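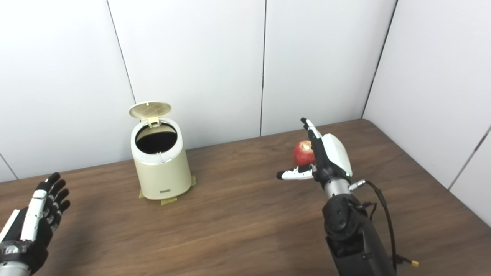

영화 '소도라(Sodora)' 극장판과 감독판, 어느 쪽을 먼저 봐야 하나요?

등록일 2/15/19 | 조회 2,045 | 분류: 영화 > 스릴러/미스터리

늦겨울밤

얼마 전에 친구 추천으로 소도라를 알게 됐습니다. 호숫가 마을에서 여학생이 실종되고 언니가 혼자 찾아다니는 내용이라고만 들었고, 결말은 아직 모릅니다. 찾아보니 극장판이 있고 나중에 나온 감독판이 따로 있던데 상영 시간이 13분 차이가 난다고 합니다.

궁금한 점은 이렇습니다.

첫째, 처음 보는 사람은 어느 쪽이 나은가요? 감독판이 더 친절하다는 글도 있고 오히려 긴장감이 떨어진다는 글도 있어서 못 정하겠습니다.

둘째, 결말이 서로 다르다는데 정말인가요? 다르다면 내용은 쓰지 마시고 다르다, 같다 정도만 알려 주세요.

셋째, 같은 감독의 전작인 '브레마의 여름'인지 '므레마(Mrema)'인지 하는 영화를 먼저 봐야 이해가 되나요? 이어지는 이야기라는 댓글을 봤습니다.

무서운 장면은 괜찮은데 동물이 다치는 장면은 잘 못 봅니다. 그 부분도 아시는 분 계시면 부탁드립니다.

답변 3개

필름통664

두 판본 다 봤습니다. 저는 극장판을 먼저 보시는 쪽을 권합니다.

극장판은 형사의 진술과 언니의 기억이 번갈아 나오는데, 누구 말이 맞는지 끝까지 알려 주지 않습니다. 관객이 의심하면서 보도록 편집돼 있습니다. 감독판에 추가된 분량은 대부분 중반부에 몰려 있고 어머니와 언니가 부엌에서 다투는 장면, 형사가 혼자 차 안에 앉아 있는 장면, 학교 복도 회상 장면입니다. 이 중에서 부엌 장면이 문제입니다. 어머니가 하는 말 한마디 때문에 눈치 빠른 사람은 범인을 짐작하게 됩니다. 인물 이해에는 도움이 되지만 처음 보는 사람에게는 손해라고 생각합니다.
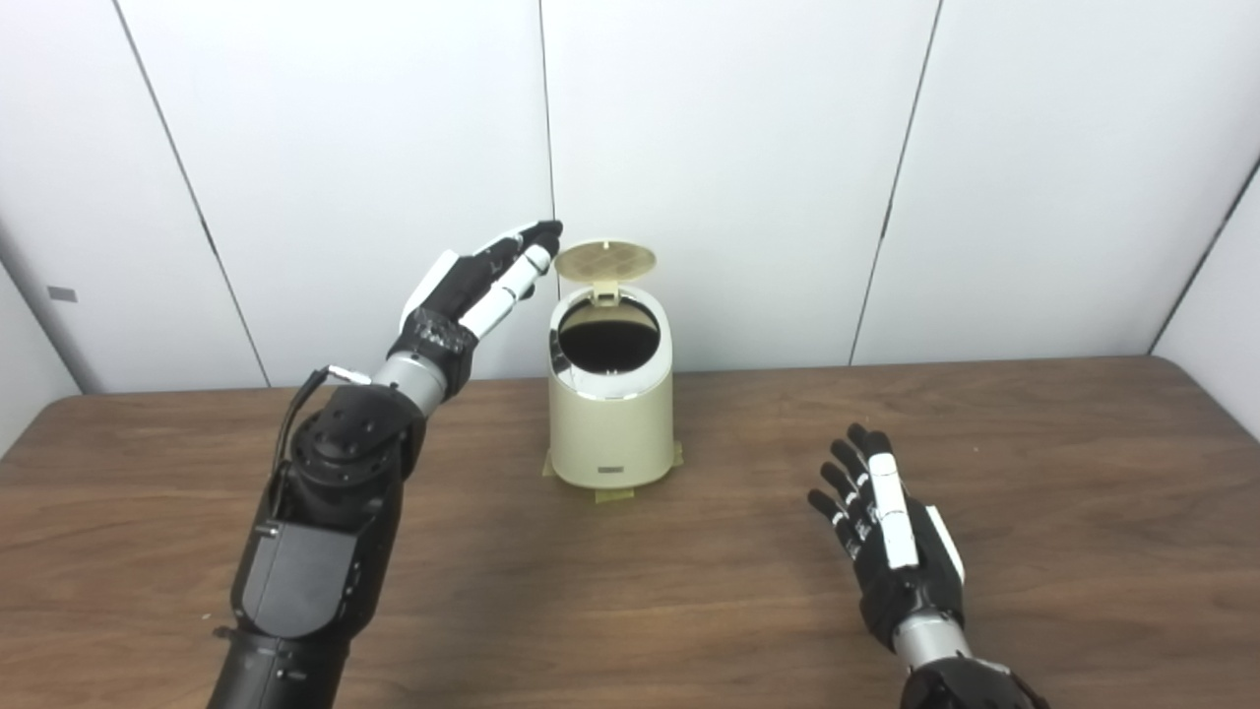
결말은 사건 자체로 보면 같습니다. 다만 마지막 장면의 길이가 다르고, 그래서 받는 인상이 꽤 다릅니다. 극장판은 언니가 버스에 타는 데서 끊기고 감독판은 그 뒤가 조금 더 있습니다. 내용은 말씀드리지 않겠습니다.

전작은 안 보셔도 됩니다. 제목은 므레마가 맞습니다. 같은 마을이 배경이고 형사 역 배우가 같은 이름으로 잠깐 나와서 연작이라고 하는 분들이 있는데, 줄거리는 이어지지 않습니다. 저는 소도라를 먼저 보고 므레마를 나중에 봤는데 아무 지장이 없었습니다. 므레마는 훨씬 느리고 대사도 적습니다. 소도라가 마음에 드셨다고 해서 그것도 꼭 맞으리라는 보장은 없습니다.

동물 장면은 초반에 죽은 새가 한 번 나옵니다. 숲에서 수색하는 부분이고 몇 초 안 됩니다. 개가 한 마리 계속 나오는데 다치지 않으니 안심하셔도 됩니다.

음악은 감독판 쪽이 낫습니다. 수색 장면에 깔리던 현악이 빠지고 바람 소리만 남았는데 저는 그게 더 좋았습니다.

주말엔극장

그냥 감독판 보세요. 긴 게 좋은 거죠. 저는 극장판은 안 봤는데 감독판만 보고도 다 이해했습니다. 범인도 마지막까지 몰랐고요. 후반부에 좀 졸리긴 합니다.

vitov_sub

자막 때문에 한 가지만 덧붙입니다. 비토프(Vitov)에서 나온 디스크는 2장 구성이고 첫 번째 장이 극장판, 두 번째 장이 감독판입니다. 그런데 초기 물량은 감독판 한글 자막이 중반 이후로 조금씩 밀립니다. 대사보다 자막이 먼저 나와서 부엌 장면이 특히 보기 힘듭니다. 7월 이후에 찍은 물량은 고쳐져 있고 케이스 뒷면 아래쪽에 '개정'이라고 작게 적혀 있습니다. 중고로 사실 거면 판매자에게 뒷면 사진을 달라고 하세요.

네데뭄(Nedemum)에서 스트리밍으로 보시면 자막은 정상인데 극장판만 올라와 있습니다. 작년에는 감독판도 있었던 것 같은데 지금은 검색해도 안 나옵니다.

순서는 위에 분 말씀대로 극장판 먼저가 맞다고 봅니다. 저는 감독판부터 봐서 부엌 장면에서 바로 알아버렸습니다.

늦겨울밤 (작성자 댓글)

답변 감사합니다. 네데뭄 이용권이 있어서 극장판부터 보겠습니다. 개가 안 다친다니 다행입니다. 디스크는 보고 나서 마음에 들면 개정판으로 찾아보겠습니다. 혹시 개정판에 감독 음성 해설도 들어 있나요?

vitov_sub (댓글)

음성 해설은 극장판 쪽에만 있고 한글 자막은 없습니다.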